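Kapitel 4
Regeln für die geteilte Zelle: Wer darf wann wohin greifen?

Bevor wir in die Normen einsteigen, muss ich Ihnen von meinem ersten Audit erzählen. Ich war frisch bei Stinska, hatte einen Ordner mit 694 Seiten unter dem Arm und war felsenfest davon überzeugt, dass Sicherheit eine Frage der Vollständigkeit ist. Gorazd Nedeljković, der damals die Montagehalle leitete, blätterte eine Weile darin herum und fragte mich dann, auf welcher Seite steht, was passiert, wenn zwei Arme gleichzeitig in denselben Behälter wollen. Ich habe gesucht. Ziemlich lange sogar! Es stand nirgends.

Diese Frage zieht sich durch das ganze Kapitel. In Kapitel 3 ging es um den einzelnen Roboter und seine Risikobeurteilung, also um Reichweite, Kraft, Geschwindigkeit und den Menschen daneben. Jetzt kommt ein zweiter Arm dazu, und damit ändert sich mehr, als man zunächst denkt. Die Papiere der Hersteller gelten immer für die Maschine, wie sie geliefert wurde. Für die Anwendung (Greifer, Werkstück, Vorrichtung, Ablauf) ist verantwortlich, wer sie zusammenstellt. Das sind in der Regel Sie.

Wir arbeiten uns in drei Abschnitten vor. Abschnitt 4.1 behandelt Arbeitsräume und ihre Überschneidungen. In 4.2 geht es um die Vorrangregeln, und da werden Sie der Sekorlow-Tabelle begegnen, die Vesela Vidmar und ich über Jahre hinweg immer wieder umgeschrieben haben -- die hier abgedruckte Fassung ist die kürzeste, und ich mag sie am liebsten. Abschnitt 4.3 ist dem ungeliebten Thema Dokumentation gewidmet. Ich verspreche, mich dort zu beherrschen.

Ein paar Begriffe vorweg. Als Übergabezone bezeichne ich jeden Raum, den mehr als ein Arm erreichen kann, egal ob dort wirklich etwas übergeben wird. Eine Sperre ist eine Bedingung in der Steuerung, die das Einfahren verhindert; eine Absprache ist alles, was nur im Programmablauf steht. Verwechseln Sie die beiden bitte nie. Shuzhen Zeng hat mir für dieses Buch die Störungsprotokolle aus ihrem Werk überlassen, 806 Einträge, und beim Lesen hatte ich den Eindruck, dass die Beteiligten erstaunlich oft eine Absprache für eine Sperre gehalten hatten.

Noch ein Wort zu biegsamen Teilen, weil sie in vielen Lehrbüchern auf einer halben Seite abgehandelt werden. Ein Kabelbund hat keine feste Kontur. Er kann an der Nachbarware hängen bleiben und sich beim Anheben in eine Richtung strecken, mit der niemand gerechnet hat. Wer die Übergabezone nach der Größe des Greifers bemisst, hat das Werkstück vergessen. Rechnen Sie die volle freie Länge dazu, auch wenn das Layout dann plötzlich eng wird. Mateja Spahić hat dazu die Übungen 4.1 bis 4.6 beigesteuert, und die haben es in sich!

Lesen Sie die folgende Ansicht deshalb zuerst mit der Brille von 4.1, Vorrangregeln kommen später. 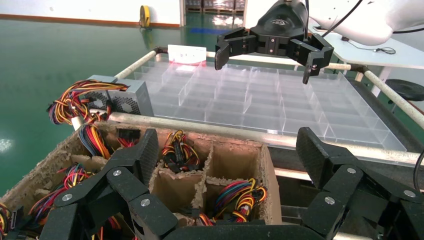 Arbeitsräume zeichnet man am besten vom Werkstück aus, und zwar mit Bleistift, bevor irgendjemand die Simulation startet. Ich beginne immer bei der Entnahme, gehe dann zur Ablage und trage erst danach die Arme ein. Für jeden Punkt notiere ich, welcher Greifer ihn erreichen kann, auch wenn er laut Programm dort nichts zu suchen hat. Bei den bunten Leitungsbünden im Karton mit seinen Trennwänden gehört also schon der Bereich über den Kartonkanten in die Skizze, denn einer der Bünde hängt über sie hinaus. Gleich dahinter kommt das durchsichtige Raster, über dem der zweite Greifer mit offenen Backen nach unten zeigt, und die vordere Rohrstrebe dazwischen zeichne ich als festes Hindernis ein. Markieren Sie nun alles, was von beiden Seiten erreichbar ist, schraffiert -- diese Fläche brauchen wir gleich für die erste Berechnung.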